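Keep one bowl for pouring into

I have cooked in small kitchens for most of my adult life, and the habit I would defend hardest is a dull one. Dry goods should be poured into a wide metal bowl before they go anywhere else. Flour, sugar, rice, lentils, all of it. The bag or tub gets emptied into the bowl, and the bowl does the rest of the work.

Most people I know pour straight into the jar or the pot. My neighbour Réka Farkas does, and she is a better cook than I am. She holds the packet over the neck of a storage jar and tips it a bit at a time. I have helped her wipe down the bench afterwards and found grains behind the kettle.

A stream of anything fine is wide where it leaves the container and only settles into a line on the way down. A jar gives you a mouth of maybe 9 centimetres to hit. A decent mixing bowl gives you a good deal more, and the sloping sides send whatever lands on them towards the middle.
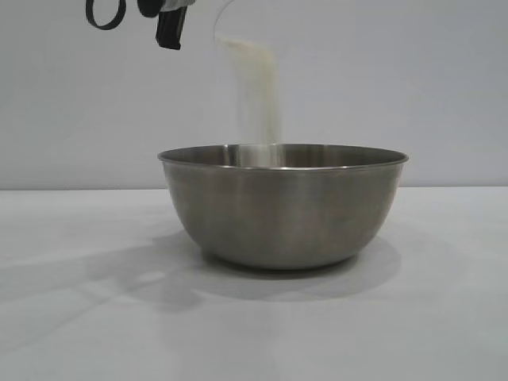 Height matters less than people think. You can pour from well above the rim if you keep the flow narrow and don't change the angle halfway. What causes the mess is stopping and starting. Each time you tip the container back, a little runs down the outside of the lip, and that is what ends up on the floor.

I prefer stainless steel. Glass is too heavy to lift with one hand when it's full, and plastic holds on to the smell of whatever was in it last. My own bowl is a Løken, bought second-hand, and it has outlasted two sets of scales. Friends swear by the ones from Jumska – they may be right, though I find the base too small.

The bench under the bowl should be clear and it should be a plain colour. I know speckled stone is popular. Gøran Lie fitted out his kitchen with it and is very pleased, but he can't see spilled sugar on it until his sleeve is in it. On a pale, flat surface you see everything straight away and wipe it up once.
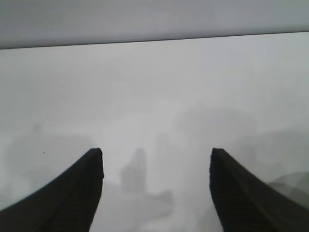 Pale below, grey above, and a straight edge between the two.

The objection I hear most is that it makes one more thing to wash. That's fair. A bowl that has held dry rice needs a wipe with a tea towel and can go back on the shelf, but after icing sugar it does need the sink. I still think it is less work than cleaning out a drawer.

The other objection is space, and I have less of an answer to that. A wide bowl takes up most of a shelf by itself. I gave up a colander and a salad spinner to make room for mine, and I have only missed the colander. If you can keep just one large bowl, buy the widest one your cupboard door will close on.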